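Oiling a chopping board – what do you all use?

marrowfat_pete
2018-04-16
The tin of Zarton board oil I bought says three coats, a day apart. Three days without a board. I have a family who expect onions. Does anyone do all three?

Lidlifter
I do two and call it three. Board seems none the wiser.

cold_toast
Sunflower oil, kitchen roll, done. Zarton is sunflower oil with a nicer label.

brinejar
It isn't, and please don't. Sunflower oil goes sticky and then it smells like a chip shop in April. Mineral oil from the chemist. My Kollon board has had nothing else.

cold_toast
Mine has smelt of garlic since I bought it, so I wouldn't notice.

Lidlifter
De Bruijn do a beeswax one. Lovely stuff, priced as if the bees were salaried.

brinejar
Pale wood shows every splash, so I'd go light on the wax. Mine's the one with the metal handle: 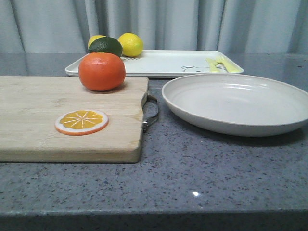 Photo: brinejar

Wipe it on along the grain, leave it overnight, rub off what's left. And do the end grain, it drinks more than the top.

marrowfat_pete
Overnight I can manage. Does the handle get in the way?

brinejar
Only of my hip.

cold_toast
Still using sunflower.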